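How Do You Test a Robot's Hand?

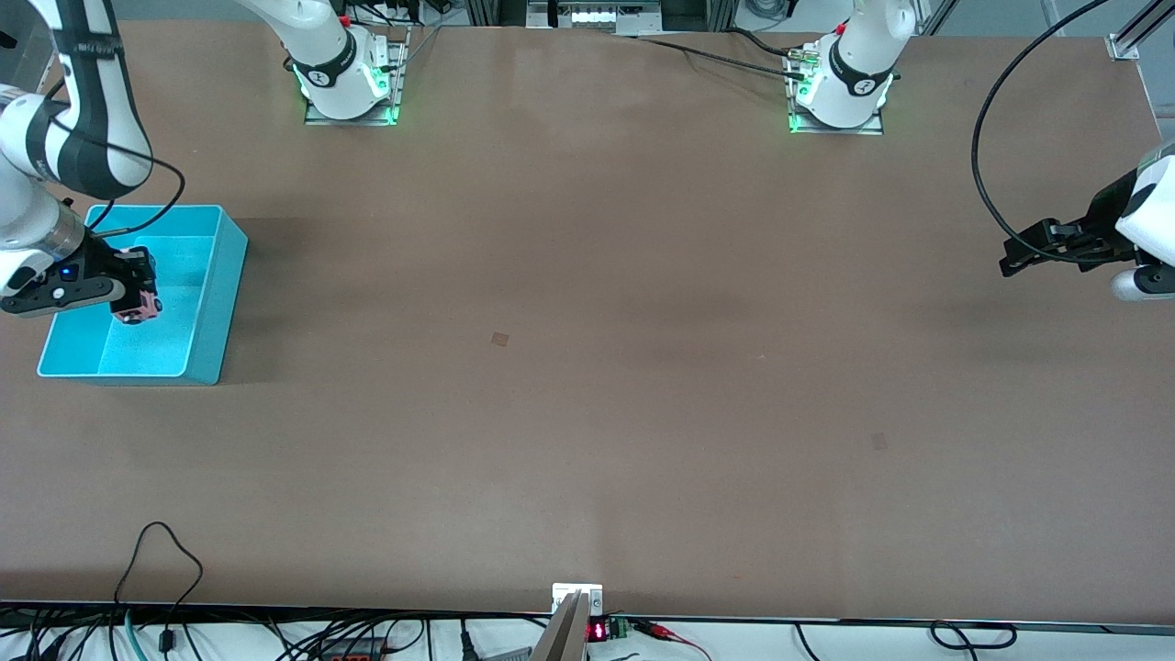
One of the robot's two arms holds a small pink cube just above a blue bin.

Pick up a pencil. Now pick up a grape. Now pick up a book. You used the same hand each time, and you probably didn't have to think about it. You squeezed the grape gently and you opened your hand wider for the book.

A robot has to be told how to do all of that. It also needs the right kind of hand for the job. A robot's hand is called a gripper, and there are many kinds.

Two fingers are often enough

The gripper holding the cube is a parallel gripper. Parallel means that the two fingers stay side by side, like the rails of a train track. They slide together to close and slide apart to open. They don't bend the way your fingers do.

A cube is a good thing to practice with. It has flat sides, so flat fingers can press against it evenly. A ball is harder, because each finger only touches it at a small spot. A sock is harder still. It changes shape every time you touch it.

Other kinds of grippers

Some grippers use suction. They have a rubber cup at the end, and a pump pulls the air out so the cup sticks to things. Suction works well on boxes and glass. It works badly on a teddy bear, because air leaks in through the fur.

Some grippers have soft fingers filled with air. They curl around an object when more air is pumped in. These are handy for picking up tomatoes and other food that bruises.

Then there are magnets. A magnet can lift a steel bolt with no fingers at all, but it can't do anything with a plastic cube.

A fair test

Yee-man Chuang compares grippers at a workshop called Hanwood. In December she tested two of them, the Lokusura and the Flulten. Both have two fingers. The Lokusura has hard fingertips and the Flulten has rubber pads.

To make the test fair, she changed only one thing at a time. Both grippers went on the same arm. Both used the same cubes and the same bin. The arm moved at the same speed. If she had also changed the speed, she would not have known whether the fingers or the speed made the difference.

Each gripper made 440 tries. A try counted as a success only if the cube landed in the bin and stayed there. The Lokusura missed 83 times. The Flulten missed 22 times.

Does that mean the Flulten is the better gripper? It was better at this job. When Yee-man tried both with thin cards, the rubber pads were too thick to slip under the edge, and the hard fingertips did well.

Who is in charge of the fingers?

A gripper can't decide anything by itself. It gets its orders from a controller, which is a computer that sends messages to the motors. The messages are simple: move here, turn this much, close, open. The one Yee-man uses is called Fung, and it sent 1422 messages in the first few minutes of her test.

The controller also has to know when to stop squeezing. Some grippers can feel how hard they are pushing. Others just close until the motor can't turn any farther. That is fine for a hard block – less fine for an egg.

Try it yourself

You can compare grippers at home. You will need:

A pair of kitchen tongs
A clothespin
Two spoons
A bowl
Small things to pick up, such as a block, a cotton ball, a coin and a dry noodle

Put the small things on the table with the bowl next to them. Use the tongs to move each one into the bowl, and give each thing ten tries. Write down how many times it works. Do the same with the clothespin, and then with the two spoons, one in each hand.

Keep the bowl in the same place the whole time. Start each thing from the same spot, too. You can mark the spot with a bit of tape.

Which tool did best with the coin? Was it also the best one for the cotton ball?

Words to know

Gripper: the part of a robot that holds things
Parallel: side by side and always the same direction
Controller: the computer that tells the robot how to move
Suction: holding on to something by pulling air away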